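From: Saqib Farooqui
To: Flurndale Neighbors list
Date: 2025-12-20
Subject: Re: Council vote on the Flanwood rezoning

Yutong Hou wrote:
> Does anyone know whether the council is still planning to vote on
> the Flanwood parcel before the holidays? The agenda on the town
> website lists it as "discussion and possible action," and I can't
> tell what that means. I also heard the developer changed the plan
> again. I would like to write to my council member but I don't want
> to write about the wrong version.

Yutong, I called the clerk's office yesterday. "Possible action" means they can vote that night if somebody moves to do it and gets a second. It doesn't mean they have to. The same wording was on the last agenda and they tabled it.

On the plan itself, yes, it changed. Ovena filed a revised application this month. The old one asked for heavy commercial on the whole parcel. The new one asks for light industrial on the north side and leaves the strip along Siriwan Creek as it is. The file number is 2462 and you should put that in your letter. The old number was 1618, and the clerk told me letters with the old number are going into the old file.

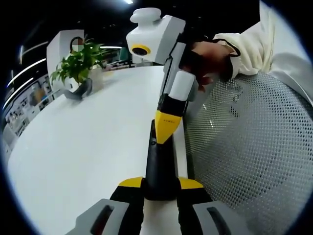
Light industrial is a wide category in our code. It covers machine shops, storage, printing, small assembly and research work, and the table of uses hasn't been updated in years. Some of those would be fine neighbors and some would bring trucks at all hours. A person at a bench holding up a device with a white camera housing on top is one kind of light industrial. A freight yard with a dock door facing Siriwan Creek is another, and the zoning would allow both. I would like the council to attach conditions on hours and truck access before they vote on anything.

I asked whether conditions can still be added at this stage. They can, but only if they are read into the record before the public hearing closes. After that, the council has to approve or deny what is in front of them.
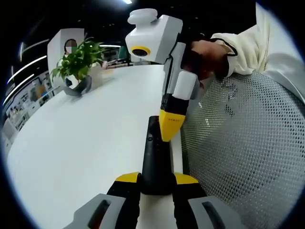

Yutong Hou wrote back to me off list and said I could share this: the traffic study attached to the new application is the same one that came with the old application, so it is based on a use that is no longer being asked for. It also counts the Mill Road entrance, which the new map doesn't show. Yutong thinks the council should ask for a new study and wait for it.

I checked and that is correct. The cover page is new but the tables are the same.

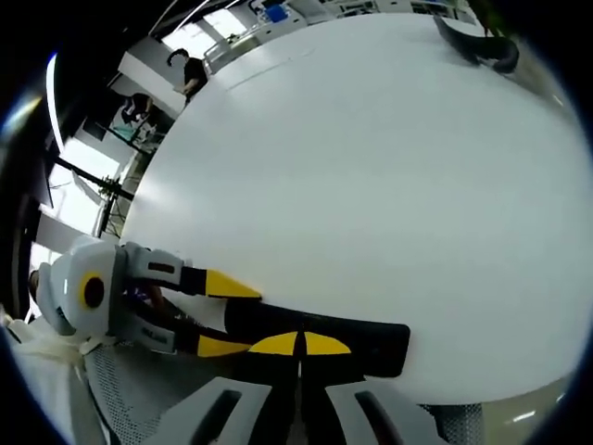 I don't think Ovena is hiding anything. The applicant's engineer told me by phone that town staff said the old study would do. If so, the question is for staff, and I have sent it to the planning director in writing. No answer yet. I will post it when I get one.

For those who want to speak, the limit is 3 minutes each. Sign up on the sheet by the door before the meeting starts. Written comments need to be in by noon on the day of the meeting to be in the packet.
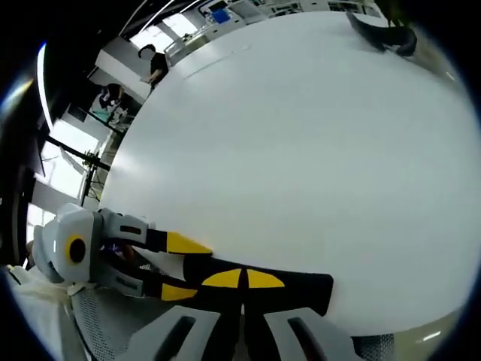 The last thing is the vote count. There are 11 letters in the new file so far, most of them against, and two members have told people they are undecided. What I keep hearing from supporters is that this is clean, indoor work, gray and white equipment with yellow markings over a big white table. Maybe so. If that is the plan, a condition limiting outdoor storage and night deliveries should cost the applicant very little, and I would ask the undecided members to propose one.

If you already wrote under the old number, you can email the clerk and ask to have your letter moved. You don't need to write a new one.

Saqib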